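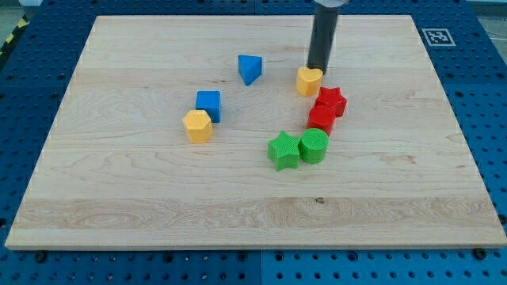
*Wurlow kit on the bench, maple board, tool near the yellow heart.*

Wednesday, Wurlow tabletop kit, review unit from Somberg. June loan, goes back or gets bought at the end of the month.

Kit as quoted: perforated base table, arm mount, tag sheet, block set, runtime license. The maple board is listed as an option. Somberg quotes 3732 for the lot, board included, shipping extra. The Santoso bundle we looked at in spring was cheaper but came without a calibration routine.

**Setup**

- Board down on the blue table. Calibrated against the square tag past the far right corner. First pass rejected, second accepted, no change made between the two. Log kept.
- Approach speed capped at 200 mm/s. The default is higher and the manual doesn't say what it is (section 4 just refers back to section 2).
- Blocks placed by hand on the far half of the board, near half left clear for drop-off.

**Block notes**

Cube and cylinders are the sensible baseline. Stars will be the awkward ones: grasp angle matters, and the green star sits right up against the green cylinder, so clearance there is poor. Same with the red pair. Left them that way on purpose; the vendor's demo layout spaces everything out and tells us little. The textured sides ought to help grip, but compare against smooth parts before putting that in the report.

Color segmentation: yellow hexagon overlaps the blue cube from this view. Check whether the detector returns two objects or one. Wood grain is another thing to watch, especially the pale band near the front edge and the small knot above it. Mask if it throws false hits.

**Open**

- Runtime writes 427 MB per session with default logging. Find the switch.
- Intan Osman to ask Somberg if the Postham controller is supported or only "compatible".
- Error 263 at startup, clears on restart, not in the manual's table.
- Spare tags: how many per sheet, and cost.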